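The Second Pair

The new grippers came up from Clastell in a box that had been packed for something larger. Matilde Barros signed for them and put the invoice under the kettle, where Rui would see it. Nearly 2,000 for the pair. He saw it.

"The old ones worked," he said.

"The old ones dropped things."

They had been arguing about it since Greltesthorpe, where an eraser had slid out of the fingers in front of the people from Netcombe and rolled under a radiator. Rui blamed the controller. Matilde blamed the fingertips. Myroslav, who had written most of the controller, had gone outside to ring his sister.

So now there was a test. Pick up the eraser, wipe the board, put the eraser down. The old pair had done 1,314 wipes before they came off, and Rui had the log of every one. He read out the bad ones while Matilde tightened the last screw.

"You've made your point," she said.

"I haven't got to July yet."

She pushed the screwdriver to the back of the table and sat down. Myroslav started the run from the laptop and folded his arms. The right arm went down for the eraser, closed on it and lifted. None of them spoke. Rui had his pen over the first line of a clean page. 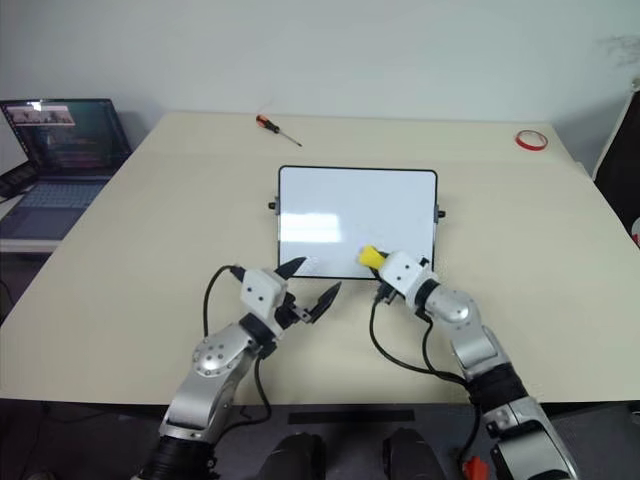 The right arm at the board, the left one waiting.

"It's pressing too hard," Rui said.

"It's pressing as hard as you told it to," said Myroslav.

"Then I told it wrong."

He bent down until his eyes were level with the table and stayed there, watching the yellow cap. Matilde thought about the radiator, and the man from Netcombe on his knees with a ruler, being kind about it.

"Six more," Rui said at last. "Then change the force and do nine."

"And if it holds?"

"Then I'll pay the invoice." He wrote the time on the page - very small, in the corner. "Go on. Next one."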